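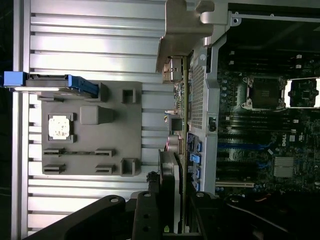 Do you need programming experience to teach a robot arm to take parts out of a desktop computer?

Most students on our team started with none. You need to be able to work through a list of moves, write down what you changed, and stop the arm when something binds.

Parts Removal with a Robot Arm: Bench Guide for New Team Members

Mustudstead Robotics Club
Updated 02/10/2024
6 min read

This guide covers the desktop teardown exercise, which is the first task every new Grona team member runs from start to finish. The goal is to move parts between an open desktop case and the parts tray using only the gripper. You will do it in pairs. One person drives and the other keeps a hand near the stop button and fills in the log.

Read the whole page before you power anything on. The safety sheet is separate and you need to have signed it already.

What you need

- An open desktop case with the power cord removed and put away
- The gray parts tray
- The arm, with the two-finger gripper fitted
- A grounding strap for whoever touches the parts by hand
- The log sheet for your pair

Our practice computers are dead ones, and the parts have been handled a lot. Treat them as live parts anyway. The competition judges take off points for bent pins and scraped boards, and a habit learned on scrap boards comes with you.

Setting up the bench

1. Lay the case on its side with the open side up. Push it against the stops so it can't slide.

2. Set the tray beside the case and check that it sits flat on the metal surface. A screw head under one corner is enough to throw off every place position on that side.

3. Put each part for your run in its own holder. The drive goes flat and the memory goes on edge. If you have to force something into a holder by hand, the gripper won't manage it either, so tell a lead and get the holder swapped.

4. Move the chairs back. The arm's elbow swings out further than people expect when it crosses from the tray to the far end of the case.

5. Open Rullow, load the bench file and home the arm. Keep speed at 25 percent until you have done one clean run.

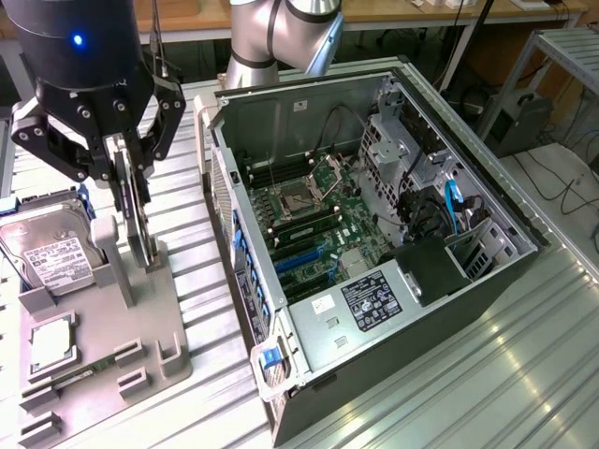 Teaching the pick

Every part gets three saved positions: approach, grasp and lift. Name them with the part first, so they sort together in the list. "memory_approach" is good. "pos4" is how the January team lost an afternoon.

1. Drive to a point straight above the part and save it as the approach. Leave enough height that the fingers clear the tallest thing nearby, including the posts on the tray.

2. Open the fingers a little wider than the part. Opening them all the way inside the case is the most common cause of a bump, as the linkages spread out to the sides as well.

3. Lower in small steps. Look from two directions before each step. The wrist camera tells you about side-to-side error, but it's poor for height, so use the bench camera or your own eyes for that.

4. Close slowly at low force. If the part shifts when the fingers touch it, you are off center. Open up, correct, and try again – don't let the gripper drag the part into line.

5. Save the grasp, then lift straight up and save that too.

Cards and memory both have to travel straight along their own slot. Check the angle of the wrist against the slot before you close. A degree or two doesn't look like much at the fingers, but on a long card it shows up at the far end, where the bracket catches on the metal wall.

Working inside the case

The tray is easy. The case has walls, a drive cage, cables and anything else the manufacturer bolted in, and the arm doesn't know about any of it unless you tell it. Add a waypoint above the case and route every move through it. It adds a second or so to each move and you will want that second back later, but leave it alone until your pair has been signed off.

Watch the cables. Rullow has no model for them. Tuck loose ones to the side before you start, and check them again after each removal, because pulling a part often brings a cable up with it. 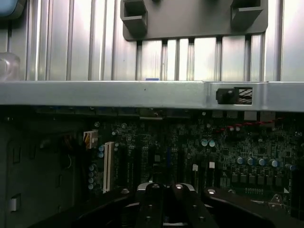 The same goes for crossbars and brackets. Measure their height with the gripper closed and empty, write the number on the log sheet, and add 12 millimeters to it for your travel height. If your part hangs below the fingers, add the length of the overhang as well.

Light is the other thing to check. Bare metal throws glare into the wrist camera, and a slot that was clear at one angle can wash out at the next. Turn the bench lamp before you touch the exposure setting.

Seating memory

Leave this for last. Removing a module takes one motion once the latches are open. Putting one back takes four, and the last one needs force.

1. Open the end latches by hand.
2. Hold the module above the slot and match the notch to the key.
3. Lower until the edge enters the slot, then stop and look at both ends.
4. Press down in short pushes with the force limit on.

If the limit trips, back off completely and look. Don't raise the limit. Only a team lead changes that setting.

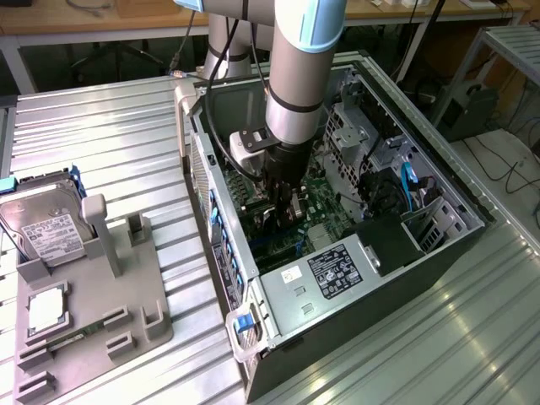
Nataša Kos adds that pairs should swap roles after every seating attempt, even a good one. She found that drivers who stay on too long stop checking the second end of the slot, and a fresh pair of eyes catches a tilt that the first driver has gotten used to. She would also like everyone to stop saving over the shared bench file.

Finishing a run

Return the arm to home before anyone reaches in. Put every part back in its holder, including the ones you didn't use. Write down your time, any stops, and what you changed in the file. A run with stops still counts as long as they are in the log.

Save your file under your pair's name in the Horrocks folder. Bernadette Ó Flaithearta signs off on the sheets and will send back any with blank lines.

If the arm reports fault 57, it has lost its home position. Clear the space, lift the arm to a safe height with the manual control, and home it again. Recheck your first approach point before running anything else.

Related

Choosing finger pads for thin parts
How to fill in the run log
Bench safety sheet
Printing replacement tray holders
Team meeting notes, January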